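The table, finally

Posted March 2024

So the table is back in the kitchen and I have been patting it like a dog every time I walk past. If you were reading in January you'll remember the state of things: a tabletop under four years of mail, two dead laptops, the fruit bowl that never holds fruit, and a jar of pens of which maybe one wrote. We were eating dinner on our knees in front of the telly. I kept saying I'd sort it on the weekend and then the weekend would go somewhere else.

What got me moving was Marisol Usuga coming for a cuppa and having nowhere to put the cup. She held it the whole visit! She was very gracious about it, and she was also the one who'd sold me the table in the first place when she moved out of her place in Bridovstead, so I felt a bit sick about it. She used to oil it. I had never oiled anything in my life.

The great clearing

I started with the paper. I got two boxes, one for keep and one for recycling, and sat on the floor with the radio on. There were 273 envelopes. I only know because my nephew was over and wanted a job, and counting was the job he picked (he was paid in Milo). Most of it was bank stuff I can get online, plus a run of catalogues from a homewares shop in Nandmont that I have never once bought from. I've cancelled those. It took one phone call and I'd been putting it off for years.

The laptops went to the e-waste drop-off. The pens went in the bin, apart from a nice blue one. The fruit bowl I've kept, but it lives on the bench now, and it has lemons in it. Real ones, from next door's tree.

There was also a placemat stuck down so hard that I had to slide a butter knife under it, going very slowly and swearing. Cork backing. Don't leave a cork-backed placemat in one spot for a summer, is my advice, particularly if somebody has spilled cordial under it at some point and said nothing.

Cleaning it

Once it was bare I could see the damage. White rings from mugs, a sticky patch where the placemat had been, and a biro scribble down one end that I'm blaming on the same nephew, a few years younger. I rang my mate Brayan Pacheco, who does up old furniture in his carport, and asked if I needed to sand the whole thing back. He asked if I owned a sander. I said no. He said good, leave it alone, then, and start with a damp cloth.

I did the damp cloth with a squirt of dish soap, wrung out until there was hardly anything left in it, then a second one with plain water, then a dry tea towel straight after. I did the whole top like that and then went round the edges with an old toothbrush, where four years of toast had packed itself in. Disgusting. Very satisfying, though.

The mug rings took longer. I'd read about mayonnaise and I'd read about ironing through a tea towel, and I was too scared of the iron, so mayonnaise it was. I left it on overnight and wiped it off in the morning, and the fainter rings had gone. Two of the darker ones needed another night. The kitchen smelled like a potato salad and I didn't hate it.

For the biro I used a bit of metho on a cotton bud, dabbing and not rubbing, which is what Brayan told me to do. I got impatient and rubbed. There's a slightly dull spot down that end now if you crouch and look for it, so please don't crouch when you come over.

Then the polish. Brayan gave me the end of a tin of something he swears by, and I put it on with an old T-shirt, going along with the grain, left it while I hung the washing out, and buffed it off with the other half of the T-shirt. My arm was dead by the end. I'd do it again tomorrow.

I really had forgotten what was under all that mail. I thought of it as a plain table, sort of beige, you know, a table. But it's got all these fine lines running along it, and then up towards the middle they dip down together in a soft little V and come back up again, and every line around it goes along for the ride. It's even got a bit of a shine where the light lands on it.

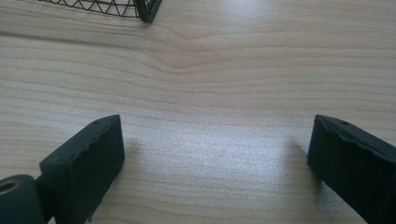
Keeping it like this

I've made some rules, and they're on the fridge so I can't pretend I didn't.

Mail gets opened standing up, next to the recycling. If it has to be kept, it goes in the Bermúdez tin (an old biscuit tin of my aunt's, and the name is on the lid in her handwriting). When the tin is full I have to deal with the tin.

Coasters. I bought a set for 56 dollars from the Pleltelar market stall, and yes, I know, but they're felt and they don't stick when the weather's warm. I'd budgeted less. I'd also have paid a good deal more to never smell mayonnaise at breakfast again.

No laptops overnight. Laptops are how it started.

And a wipe over after tea with that barely damp cloth, same as I did the first day, which has turned into the bit of the evening I quite like. The dishes are done, the kettle's on, and I go up and down the lines and round the dip.

Marisol is coming for lunch next week. I'm doing a quiche and the good plates, and she can put her cup down wherever she likes, as long as it's on a coaster. If anyone has a better idea than metho for biro, leave it in the comments, I've still got a faint loop of it near the corner.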